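**Porimska, May 2024** – Skirketti opened its doors to 237 visitors, all hoping to see a robot make itself useful in a kitchen. The kitchens were simulated, so the washing-up was too. Each demonstration ran for 12 minutes, with two breaks for questions, mostly on whether it does ironing. 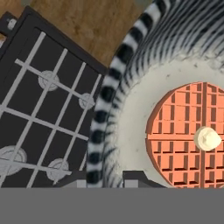
A waffle beside the hob, and the gripper over the rim of a sink.

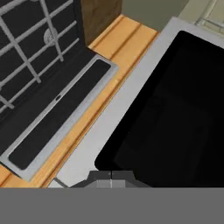
Tea was served by hand. Skirketti plans a second open day in November – booking is through the Indier office, which closes at 4.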